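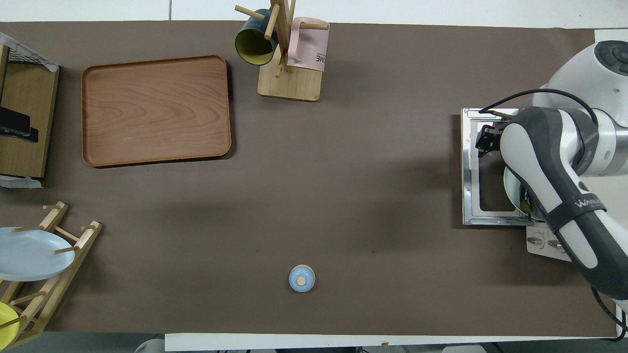

Tiltesier Opens Its Teaching Kitchen to Outside Teams

Bresta, January 25, 2023 - Tiltesier, which builds tools for showing robots how to do chores, today released Lokitz, a package for recording tasks by remote control or by hand. It also released 2,739 recorded demonstrations of people putting dishes where dishes go.

The company is aware that most households manage this without a press release.

Lokitz lets a person teach a robot arm in two ways. In the first, the operator steers the arm from a hand controller while the software records joint positions, gripper commands and camera views. In the second, the operator takes hold of the arm and walks it through the motion, much as one guides a child's hand through cursive, with a similar amount of sighing. Both kinds of recording end up in the same file format and can be trimmed, labeled and replayed from one screen.

The tasks were picked for being dull to people and hard for machines. A mug has to meet a peg at the right angle. A plate has to stand on edge in a rack and stay there. A lid with a round knob looks like a gift to a gripper until the gripper arrives a little to one side of it.

"We spent our first year on clever software and our second year on mugs," said Anum Zaidi, chief executive of Tiltesier. "The mugs taught us more. I have asked the team to stop putting that on slides."

The release is split by method. Of the demonstrations, 1,000 were recorded by remote control on mug tasks and 1,000 by remote control on plates and racks. The rest were taught by hand and cover trays, lidded containers and a few jobs that mix everything together. Failed attempts are included and marked as failures. Operators were allowed to add a short note to each one, and Tiltesier has left the notes in, with light editing for language.

Early access went to Olivares, a maker of kitchen equipment for cafeterias, which used Lokitz to train its own staff as operators.

"Our people had never driven a robot arm," said Cristóbal Lucero, head of product testing at Olivares. "By the end of the first morning they were hanging mugs. By the end of the second they were complaining about how the others hung mugs, so I knew we had something."

Lokitz runs on a standard desktop computer and supports arms with six or seven joints. A starter license costs $800 per arm per year and includes the demonstrations, setup guides and email support. Schools and universities may use the demonstrations at no charge. An update planned for June will add two-arm recording, which Tiltesier describes as going well - one arm at a time.

About Tiltesier

Tiltesier is a privately held company based in Bresta. It was founded by Anum Zaidi and Nelu Lungu, who still disagree on how to load a dish rack.

Press contact: Joaquín Valdebenito, Tiltesier Communications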